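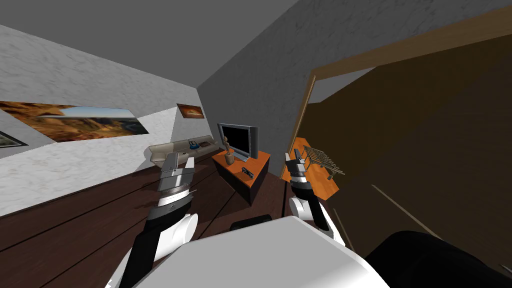 Setting up and maintaining the two-arm household cell in simulation
Project report, Danylo Pavliuk and Roksolana Palamarchuk
Supervisor: Zakhar Ostapchuk
9 May 2024

1. What we were asked to do

Our task was to take over the Wotlow cell, a simulated two-arm robot in a furnished living room, and keep it in a state where other students could run their tests on it. The handover notes called it stable. We doubted that after the first day, and the rest of the term did little to change our minds.

2. Setup

The robot has a white body with one arm on each side, and both arms end in grippers. The room has a sofa, a television on a cabinet and a slatted wooden dish rack standing on a small orange-topped surface. We left the furniture alone. Most of our work went into the start pose, the joint limits and the camera mount.

The start pose puts both grippers up, fingers pointing at the ceiling. Svyatoslav Tkachenko, who had the cell before us, chose it to keep the arms clear of the furniture. It does do that. It also means every reach begins with a long wrist turn, and we are not convinced that the trade is a good one.

The camera angle is set in its own file. With a steep roll the floor boards run diagonally and the walls lean, so we checked arm positions against the joint readout and never by eye.

3. Faults and repairs

We reset the cell 1000 times with a script and logged the joint angles after each reset. In 193 resets the right wrist settled outside our tolerance. The old notes blame the physics engine - a popular suspect. The cause we found was duller: two files both set the wrist angle, and the one loaded last won. We deleted the second entry and repeated the test with 20 resets, all of them within tolerance. Twenty is a small number and we would not call the fault closed.

The left gripper had a separate problem. Its fingers opened unevenly until we copied the damping value from the right one. Why this helped, we can't say.

4. Upkeep

After any change to the robot file, run 10 resets and read the log before anyone else uses the cell. Keep one copy of the start pose. Arsen Nazarenko has asked for an automatic check, but it has not been written yet.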